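4. Mise en service d'un nœud validateur Tse

Cette section s'applique à la version 3 du logiciel Kiva. Elle suppose que le portefeuille de dépôt a été créé selon la section 2 et que la phrase de récupération est conservée hors ligne.

4.1 Préparation du poste

1. Vérifier l'espace disque disponible. La copie complète du registre occupe plus de 534 Go.
2. Synchroniser l'horloge du système avec un serveur de temps.
3. Ouvrir le port entrant 129 sur le pare-feu.
4. Fermer toute autre instance du client Kiva.

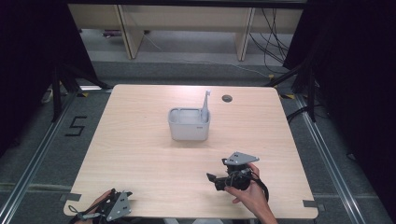 Fig. 4-1. Table en bois clair, bac gris à compartiments.

ATTENTION : ne jamais saisir la phrase de récupération sur la machine qui héberge le nœud. Le validateur n'utilise que la clé de session.

4.2 Génération de la clé de session

1. Dans le menu Réseau, choisir Emness (réseau principal) ou Fudcombe (réseau d'essai).
2. Sélectionner Clés > Nouvelle clé de session.
3. Saisir deux fois le mot de passe de chiffrement.
4. Noter l'empreinte publique affichée, puis valider.
5. Signer l'empreinte depuis le portefeuille de dépôt et importer le fichier obtenu.

Note : une clé générée pour Fudcombe est refusée par Emness. Le journal indique alors « réseau non concordant ».

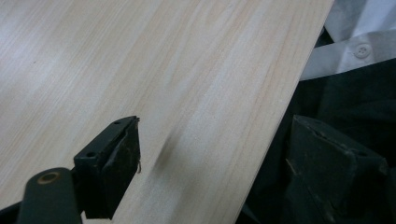 Fig. 4-2. Surface en bois clair, vue rapprochée.

4.3 Démarrage

1. Lancer la synchronisation et attendre l'état « À jour ».
2. Activer l'option Validation.
3. Contrôler dans l'onglet Pairs que le nœud est connecté à trois pairs au minimum.

ATTENTION : deux nœuds actifs avec la même clé de session entraînent la perte d'une partie du dépôt. Avant une migration, arrêter l'ancien nœud et révoquer sa clé.

Révision : août 2025. Rédaction : Nathalie Tremblay. Relecture technique : Man-lok Fung.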